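The Prastau Bequest

The deed of gift ran to 216 pages, and Yutong Han had read all of them twice before the kettle in the development office was repaired.

Marus Prastau had left the College at Kolavthorpe a sum of money, a house, and a list. The money was simple. It had been divided into 10 parts, nine for bursaries and one for upkeep of the boathouse. The house had been sold in February. The list was headed "Conditions" and had been typed by Prastau himself on a machine with a faulty letter e.

Condition four stated that the income was to be paid each year to a student "who has not asked for it". The solicitors, Janssen and Partners, took the view that this was void for uncertainty. Yutong took the view that it was merely inconvenient. A bursary needed an application form. The form was the asking.

She drafted a memorandum. It proposed that the Registry should identify eligible students from its own records, without notice to them, and that the award should appear as a credit on the student's account. She attached a schedule of dates and a specimen letter. The specimen letter contained no thanks and invited none.

Xiuying Du returned it the same afternoon with one question in the margin. How would they know if the student minded? 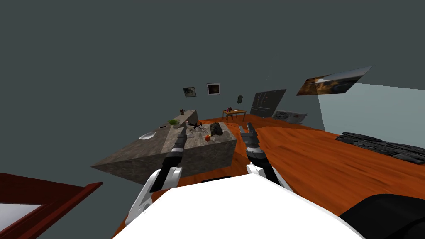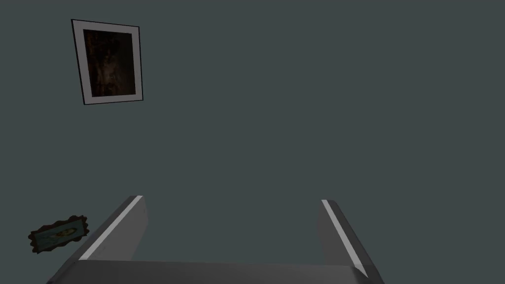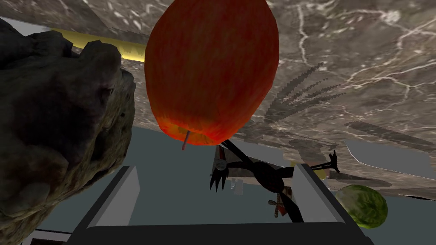

Xiuying Du
Fiction editor and contributor

Yutong did not answer the question that day. She took the Prastau file down to the basement, where the older correspondence was kept, and looked under P for anything earlier than the deed.

There was one folder. Prastau had entered the College at nineteen to read engineering and had left after two terms, owing 400 pounds in fees and board. The Bursar of the day had written to him on three occasions. The first letter was courteous, the second was shorter, and the third was a receipt. The balance had been cleared in full. In the column for the name of the payer, a clerk had drawn a line.

Behind the receipt was a letter from Prastau, in pencil, asking who had paid. The reply had been two sentences long. The College was not at liberty to say. His place remained open until the start of the next term.

He had come back. The degree list confirmed it, four years on, second class. After that the file held nothing until the first of his own gifts, which was for 400 pounds and was marked for no purpose.

She copied the pencilled letter and put it with the memorandum. Under the question in the margin - she had thought of the other Xiuying in the office, and the joke that they could never be told apart on paper - she wrote that the student might well mind, and might write to ask, and that the reply should be kept short.

Janssen and Partners withdrew their objection by return of post and enclosed an invoice.

The first award under condition four came to 3,468 pounds. It was posted to the account of a second-year chemist at ten in the morning. At twenty past eleven the telephone rang in the development office, and Yutong let it ring twice before she picked it up.

"I think there's been a mistake," said the voice.

"No," said Yutong. "There's no mistake on the account."

"Then who do I write to?"

She looked at the specimen letter, and at the blank space where an address might have gone.

"You can write to me," she said. "I'll put it in the file."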